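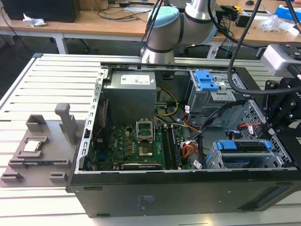 Cuvthorpe terminal changes its name again

Those of you who drive past the tank farm at Cuvthorpe on your way to work will have noticed the new sign. It says Tovent Energy, in a green that was presumably chosen by somebody who has never seen the harbour at low tide. If you're keeping track, this is the fourth name on that fence, and the old bolt holes are now being shared among several owners.

For newer members, a short history. The place began as the Cuvthorpe Refining Company, which made petrol, diesel, heating oil and a smell. It was a small refinery even by the standards of its day, with one crude unit and a reformer that spent a good part of each winter being coaxed back to life. Rondusano bought it when the founding families lost interest, painted everything cream and ran it as a partnership with Montoya, who already owned the jetty and the pipeline to the rail yard. The two companies agreed on very little. There were separate gates, separate canteens and, for one memorable summer, separate fire drills.

The crude unit was shut when the partnership ended. Montoya kept the tanks, Rondusano kept the lawyers, and the refinery became an import terminal. Finished fuel comes in by ship, sits in a tank, and goes out again by truck or rail car. It's a quieter business and it employs far fewer people, though the neighbours who complained about the flare for years have since moved on to complaining about the trucks. 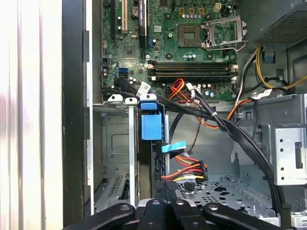
Tovent took over the tanks, the jetty and the loading rack in 2025. The company's letter to residents speaks of a "refreshed storage footprint," and several of us read it twice to find out what that meant. Piroska Magyar, who worked in the control room under two of the previous owners, rang the number at the bottom and got an answer. Two of the older gasoline tanks will be emptied, cleaned and cut up. One of the diesel tanks gets a new floor and a new floating roof. The truck rack will be rebuilt so that drivers can load from the bottom, as they do more or less everywhere else, and won't have to climb about on top in a February gale.

The vapour recovery unit is to be replaced as well. This is good news for anyone who hangs out washing on the east side of the road. The present unit was described to us, when it was installed, as state of the art, and we suppose the art has had time to change states since.

No word yet on the old refinery offices, the brick building with the curved front. Tovent says it is "under review." It was also under review with Montoya, and under a tarpaulin for part of that time. Eyvindur Skov has been writing to whoever owns it since the roof first leaked, asking that the tiled entrance hall be saved, and he has a drawer of very polite replies to show for it. He'd be glad of any photos of the hall from when it was in use, particularly of the wall map showing the pipeline route. The map went missing when Rondusano moved out. If it is in your rec room, he promises not to ask questions.

The soil report is the other thing people want to see. A good deal of the ground under the old process area was dug out after the shutdown, and the wells along the fence have been sampled ever since. Tovent has inherited that job along with everything else and says the latest results will be at the library in October. The last set ran to more than 100 pages, and the copy at the library had the middle of it bound in upside down, so bring patience.

Tovent is holding an open evening at the curling club on Friday, starting at 7 p.m. There'll be drawings of the new rack, someone to talk about truck routes, and coffee. Former employees of any of the four companies are welcome, and there is a rumour of sandwiches. Parking is behind the rink. Please don't use the terminal gate, whichever name you remember it by.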